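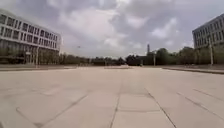
Recording good drives for a small wheeled robot is mostly a matter of habit, and most of the habits cost nothing. I collect examples for a learning system that we call Ostus, and these tips come from the notebook I keep beside my charger. First tip: choose an open place before you choose a difficult one. A wide paved area with slabs and clear joints between them is very good for the first recordings. The joints give you a line to follow with your eyes, and a long low curb at the side is a simple border that the system should learn to respect. Drive along the curb in both directions, and keep the same distance for the full length. If your distance changes all the time, the system will learn that distance does not matter.

Clean the lens before every session. I use a soft cotton cloth, the kind for eyeglasses, and I keep it in a small bag with a zipper. A paper towel from the kitchen leaves fibers and can scratch. For a fingerprint, breathe on the glass and wipe from the center to the outside. Do the same with the wheels, but with an old toothbrush. Small stones like to stay in the tread, and then the robot pulls to one side and you correct it with your hand without noticing. All these corrections go in your data.

Keep each drive short. Mine are 30 seconds, and I make 26 of them before I stop for a rest. After this my thumbs become lazy, and lazy thumbs make bad examples. Write the number of the drive and one word about it – "straight", "curb", "turn" – on paper, at once. In the evening you will not remember which was which.
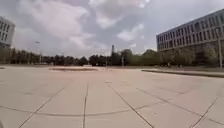 Do not always start from the same spot. This was my biggest mistake in the first month. I had 253 drives and almost all of them began in the middle, pointing the same way, and the robot was lost when we put it down a few steps to the side. Now I mark starting places with chalk and go from one to the next. Turn the robot a little different each time, also toward the side you do not want, and then drive it back calmly. An example of coming back from a bad position is worth more to me than another perfect straight line.

Think about the sky also. A cloudy day gives soft light, and it is the easiest for the camera, but if you record only under clouds the system may be confused by the first hard shadow. I write the weather at the top of each page. When one kind of weather fills too many pages, I wait for another.

Batteries: carry 2, and put a rubber band on the full one. When you change it, take the band off. Do not keep them in a cold car through the night. 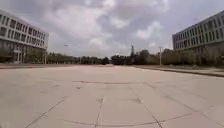

Open paving with trees at the far end, under a cloudy sky.

Stains and joints on the ground are useful, so do not drive around them. If you avoid every dark patch, the system will avoid them too, and later it will stop before a harmless mark. Go over them at normal speed. Save the avoiding for real things, like a bag or a shoe that you put down on purpose.

Look at your recordings the same day. I play every fifth one at double speed with a cup of tea. Delete the drives where you stopped to answer the phone or bumped the controller, but keep the slow and ugly ones if the robot did arrive. Copy everything to a second disk before you clear the memory card, and write on the card with pencil on a piece of tape, so you can change it next time.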